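Flat-Pack Cabinet Doors: Surface, Gap and Cleaning
Project report, Interior Products course, Bastberg
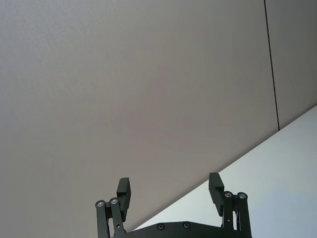

The project looked at plain cabinet fronts and how they hold up in a shared kitchen. Our group picked this subject after a term of using the student kitchen in the Piltuvon building, where the fronts are opened with greasy hands all day and wiped down with whatever cloth is near the sink. We wanted to know which finish stays presentable with the least work, and how wide the gap between two doors should be.

1. Background

Most low-cost kitchens use doors with no frame and no handle. The front is one smooth panel in a quiet color, and the line between two panels is the only detail on it. If that line is crooked or uneven, people notice it right away. If it is too narrow, the doors rub against each other when the building heats up. If it is too wide, crumbs and dust settle inside the cabinet.

Matte finishes are popular at the moment. They hide small scratches and don't reflect the ceiling lights, but students in our building complained that they keep fingerprints longer than gloss does. We found very little written about this for shared kitchens. The guides we read were meant for family homes.

2. Materials

We worked with two door types. The first came from the Atora range and has a smooth matte face. The second, sold as Pangaribuan, has a light texture that you feel more than see. Both were bought in neutral shades so that color would not affect how people judged them. The total budget for the project was 3,770 crowns, and most of it went to doors and hinges. We already had a screwdriver set, feeler gauges, dish soap and a box of cotton cloths.

The doors were hung in pairs on a standard base cabinet. We set the gap with the side screws on the hinges and checked it at the top, the middle and the bottom.

3. Method

For the cleaning test we put a small amount of cooking oil on a fingertip and pressed it on the door near the opening edge. The mark was left for 15 minutes and then wiped with a damp cloth, using the same pressure as far as we could manage. If the mark was still there, we wiped it again with a drop of dish soap in the water. We did this 100 times on each door, moving to a new spot when the old one began to look polished.

For the gap test we opened and closed each pair 333 times by hand. Two of us took turns. The gap was measured before we started and again at the end, and we wrote down any rubbing sounds as they came up.

We also asked people who came in to cook which door they would choose for their own kitchen. This was informal and we did not keep a proper record of the answers, so it is not treated as a result.

4. Results

The Atora door was easier to clean. Most marks came off with the damp cloth alone. On the Pangaribuan door we nearly always needed soap, since the oil sits in the texture and a flat cloth passes over it. A soft brush worked better than the cloth, but we only tried that on the last afternoon.

The smooth door showed wear sooner. Near the opening edge it had a shiny patch by the end of the test, easy to see from the side when the window light was low. The textured door looked the same as when it was unpacked.

On the gap test, the narrowest setting rubbed at the top corner before we were halfway through. The hinge screws had turned slightly and the door had dropped. A medium setting moved a little and never touched. The wide setting did not move enough to measure, but we didn't like how it looked, and flour got through it.

5. Problems

We did not control the temperature in the room. The heating was off in the mornings and on by noon, so some of the movement in the doors may come from that. Wiping by hand is also hard to repeat. One member of the group pressed harder than the others, and we should have used a weighted block under the cloth.

The base cabinet was not level at first. We found this after the first run on the narrow gap and had to put a shim under the left foot and start over. Only the second run is reported.

6. Recommendations

For the Piltuvon kitchen we would choose the smooth matte door with a medium gap, and have the hinge screws tightened once each term. The cloths by the sink should be changed more often, because an oily cloth leaves streaks on either finish. A later group could repeat the cleaning test with tomato sauce and coffee, which we left out for lack of time.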